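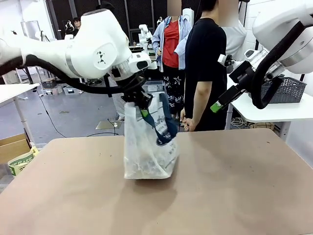

Translucent plastic totes, how do you keep them standing while you fill them?

posted by cendport_kat, 2021-01-10

Sorry if this has been asked. Bought a pile of those see-thru white plastic totes w/ the dark blue straps for our swap day in Cendport. Look great, fold flat, whatever. Problem is they slump. I put one on the table, let go of a strap, whole thing folds over sideways and the stuff slides out. Packing alone most of the time so no second person to hold it open. 15 bags to get thru and I gave up after 4 last time. Also the creases from being folded, do they ever come out? Any tricks welcome, need this soon.

ditside_packrat

Weight in the bottom first. Wad up some brown paper, push it right down into the corners, then the bag has a floor and it'll stand. Before that tho, open out the side folds with your hand, all the way down. If the gussets are still tucked in it wants to close back up again, every time.

Straps: one each side, pulled apart a bit and up. Not hard, just enough to get the top edge open.

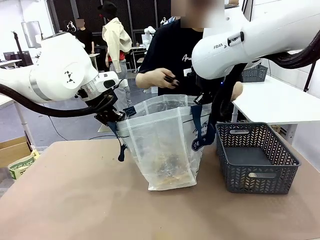

If you're alone hang one strap over a chair back and hold the other, works ok for light stuff. Heavy things go in after the paper, flat side down. Don't fill past 3/4 or the straps pull the top shut when you lift. I did 18 of these for the Lirnska sale in September and only had one go over (my fault, overfilled).

Creases, no idea. Mine still have them.

mugs_and_lids

Get a basket. Rectangular plastic one, the kind with holes in the sides and a handle slot. Put the bag IN the basket, fold the top over the rim, fill it, lift it out. Done. Measure the bottom of the bag before you buy, mine was too wide and the bag just sagged in there.

And keep the basket next to you after, handy for the bits that dont fit in anything.

filali_st_reader

just use boxes? we switched at the Filali street place, no regrets. cheaper too I think, havent checked

cendport_kat

Thx all. Boxes no good, people walk home with these. Tried the paper thing on 14 bags tonight, opened the side folds first like packrat said, they stand up fine now. Will look for a basket. Last bag has a split seam so that one's going to be a trash bag lol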